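The Understudy for the Ferry

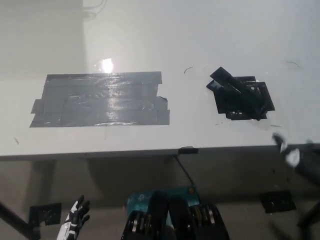
How long does it take a town to forgive a ferry? In Perport it took the whole of October and two public meetings, and the ferry never apologized.

I should say that I was the one who wrote the timetable. I was hired by the Govon line to do "communications," a job I had imagined would involve lunch. It involved a folding chair in the ticket office, a heater that smelled like toast, and a stack of paper on which I was to record the intentions of a boat. The boat was the Quezada. She was older than I was and had been repainted more often.

The trouble began with a misprint. I had typed that the last crossing left the island at 9:40 in the evening. It left at 8:40. For an hour each night, then, there existed on paper a ferry that did not exist on water, and people came down to the landing to take it.

The first night it was four people. They stood under the lamp with their collars up and looked at the bay with the patience of the paying public. I had come down to lock the office. I could have told them. I had the words ready, and they were good words, with "regret" in them. But a man in a green hat turned around and asked me if she was running late, and I said, "A little."

I have thought about that "a little" a great deal since.

We waited. After twenty minutes a woman with a cake box sat down on the bench and opened the cake box. It was meant for her sister on the mainland, she said, but her sister had been difficult lately. We ate it with our hands. The man in the green hat told us about his divorce, which sounded restful. Around half past ten they all agreed that the ferry must have been canceled, that this was typical, and that somebody ought to write to Govon. Then they walked back up the hill together, still complaining, in what I can only describe as high spirits.

I fully intended to fix the timetable in the morning.

In the morning there was a letter in the office tray, complaining of the cancellation. It was a page and a half long and very well put. I wrote back on company paper that the 9:40 had been held up by conditions. I didn't say which conditions. The next night there were nine people on the landing, and one of them had brought a thermos.

You will say that islanders know when their own ferry runs, and they do. They had known it was 8:40 since before I was born. I asked the woman with the cake box about it later, and she looked at me as though I had asked her what she weighed. The 9:40, she said, was a new service. It was in the timetable. It was having some difficulties getting started, and people ought to show it some support.

By the third week the 9:40 had regulars. There was a card game on the bench and a man selling soup. A couple who had not spoken since a disagreement over a hedge were seen sharing an umbrella. Someone said the 9:40 was a better boat than the Quezada – newer, with proper seats – and someone else said he'd heard the same. A boy claimed to have seen her lights off the point. He was given soup.

The Quezada, meanwhile, went on leaving at 8:40 with hardly anyone aboard. Her captain came to see me. He stood in the doorway dripping on my correspondence and wanted to know what this other boat had that his didn't. I said I thought it was mostly the company.

"She's never once been on time," he said.

I agreed that it was a disgrace.

Then Govon sent an inspector. He came over from the mainland with a small suitcase and the kind of shoes people wear to places they don't plan to stay. He had the letters with him, all of them, in a folder. He also had the fleet list, and he had noticed that it was one boat long.

The first public meeting was held in the school hall. The inspector explained, kindly and at length, that there was no 9:40, that there had been a typing error, and that the company was sorry. It was the first time I had heard the company say so, and it went down terribly. A man at the back asked why the service was being cut. There was applause. The inspector said it wasn't being cut, it had never run, and the man said well, exactly.

At the second meeting he was asked for a refund.

He came down to the landing that night, to see for himself, I suppose. It was cold and clear and the water was flat. He stood apart at first with his suitcase between his feet, since he had missed the 8:40 by arguing. Somebody dealt him in. Somebody else asked whether he was married, and he seemed glad to be asked. At half past ten he looked at his watch, then out at the point, and shook his head.

"This is really not good enough," he said.

The woman with the cake box moved over to make room for him.

His report recommended that the timetable be left as printed, pending improvements to the 9:40. I typed it up for him myself. I put the date of the next review down as April, though I may have hit the wrong key.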